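Fadent is a simulation package for collecting demonstrations used to train two-armed household robots. It was developed at Dimstead by a group under Seija Vuorinen and first released in April as an extension of the older Ukus simulator.

An operator steers both arms through a task while the software stores joint positions, gripper states and the rendered view at each step. One complete attempt is called an episode. Failed episodes are kept but labelled separately.

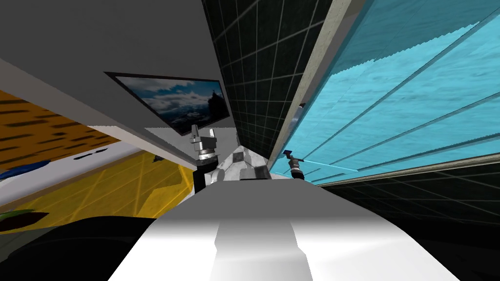
Simulated view over the robot's body, with both grippers in view.

The standard set contains 42 tasks in 11 room layouts. Wall, floor and panel textures can be changed between episodes, and the viewpoint may be tilted so that a trained model does not depend on a level horizon. Version 3, dated 6/18/19, added replay of stored episodes under altered textures.

Episodes are exported in the Seo format, which holds the two arms as separate channels. Contact forces are not recorded.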